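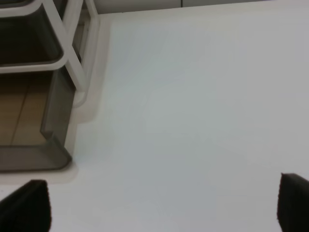

White frame, smoky side panels: storage in plastic.

Seed Storage & Handling | Gretbridge Seed Exchange Newsletter

Dry first, then cold: revised storage notes for the home collection

12 shares | 4 comments

The storage notes in the grower's handbook were written when most members held a few dozen packets and replaced them every couple of years. The exchange's own list now runs to 3587 packets, and a good part of it is held in members' homes between grow-outs. The old notes said "cool, dark, dry" and left it there. These replace them.

Seed moisture

Orthodox seed (beans, peas, tomatoes, brassicas, lettuce, grains, most common vegetables) loses viability faster as its moisture content rises. The usual rule of thumb is that storage life doubles for each one percent drop in moisture content, within a normal working range, and doubles again for each drop of 10 degrees Fahrenheit. The two effects are treated as independent. A packet at the wrong moisture in a refrigerator can do worse than a dry packet on a shelf.

Seed takes up and gives off water until it is in balance with the air near it. For this reason we specify relative humidity in the container and leave moisture content to follow. At a given humidity, oily seed such as lettuce or sunflower settles at a lower moisture content than starchy seed such as beans or corn. Members who weigh and oven-test samples should keep this in mind before comparing figures across crops.

A second rule of thumb adds the temperature in degrees Fahrenheit to the relative humidity in percent. The sum should be under 100. A room at 70 degrees and 50 percent gives 120, which will do for one winter and should not be relied on longer. A refrigerator compartment at 40 degrees with a sealed jar at 30 percent gives 70.

Drying

Clean the seed fully before drying. Chaff holds water and slows the process. Spread the seed in a single layer on paper or screen, out of direct sun, with moving air below 95 degrees. Do not use a kitchen oven. Most have poor control at the low end, and the thermostat swing alone can kill seed.

When the seed has stopped losing weight in room air, move it to a sealed jar with an equal weight of dry silica gel. Small seed is ready in a week. Beans and peas need two weeks, sometimes longer, and large-seeded lots should go in breathable packets so the gel can reach all of it. Use gel with a color indicator and check it every other day. If it turns in the first day, the seed went in too wet. Take it out and dry it in air again.

Do not leave seed on a full charge of gel indefinitely. Beans dried too far become hard-seeded or crack during imbibition, and the damage looks like poor vigor in a germination test. The Drorninska bean is especially prone to this. Lots of Drorninska should be pulled from gel on day five and sealed without it.
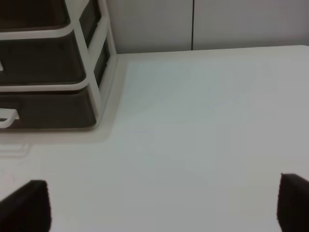

Carleen Paewai disagrees with the fixed five days for Drorninska. Her lots are grown in a drier spot and come off the vine well below the others, and she would rather see a humidity target in the jar than a day count. By her records, two lots pulled at 35 percent germinated the same as the ones left in room air, while one left for the full five days showed split seed coats.

This is a fair objection. Where a member has a working hygrometer, use the humidity reading and ignore the day count. The five-day limit stands for everyone else.

Hygrometers

Cheap digital units are adequate if checked. The check uses table salt. Put a bottle cap of salt in a jar, add enough water to make a wet slurry with undissolved salt still present, and seal the jar with the hygrometer inside, clear of the slurry. After twelve hours at steady room temperature the reading should be 75 percent. Write the offset on a piece of tape on the back of the unit. Repeat each March, when packets come back for the spring swap.

Offsets at 75 percent do not always hold at 30 percent. The Jekeo units bought for the exchange read correctly at the salt point and drift low at the dry end. If a Jekeo shows less than 25 percent, treat the value as unknown and go by the indicator gel. 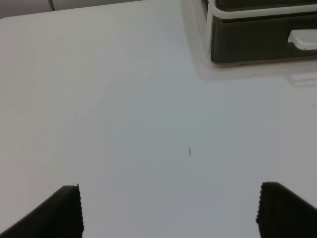
Replace the battery at the same time as the salt check. A weak cell produces plausible readings for a while before the display fades, and the error is not always in the same direction.

Containers

Paper envelopes are for labeling and separation only. They offer no moisture barrier. Thin zip bags are slightly better but still pass water vapor over a season. Glass jars with sound rubber-lined lids are the standard for anything held past one year. Heat-sealed foil laminate is equivalent and takes less room, with the drawback that it cannot be opened for inspection without resealing.

Let a cold jar come to room temperature before opening it. Overnight is enough for quart size. Opening a cold jar in a warm kitchen puts condensation directly on the seed.
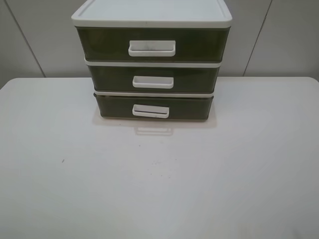
Working stock, meaning seed to be sown within the year, need not be in jars. Any tidy container kept away from heat will serve if the envelopes are legible and the room is reasonably dry. A small plastic unit with three drawers is a convenient size for this. Dark translucent drawers still pass some light, so keep the unit out of sun, and do not assume that a drawer of any kind is airtight. A flat lid with a raised rim is a good place to stand the hygrometer, provided it is understood that the reading is for the room and says nothing about the seed inside.

Labels

Each packet carries variety, lot number, grower, harvest year, and the date it was sealed. Use pencil or archival ink. Common gel pens fade and some markers bleed through thin envelopes. Put a second slip inside the jar.

Testing

Savvas Katsaros has set the test list for this round at 700 packets, oldest lots first, with onion, parsnip, and leek moved up regardless of age. Alliums and parsnip lose viability quickly, and a lot that tested well two seasons ago may be near the regrow threshold now. Members holding any of these should send a sample to the Ruddock Street address in a sealed bag, marked with the lot number only. Results will be entered against the master list and returned with the next mailing.

Filed under: Storage, Germination, Handbook Updates

4 comments

Contact the editor | © Gretbridge Seed Exchange | Back to top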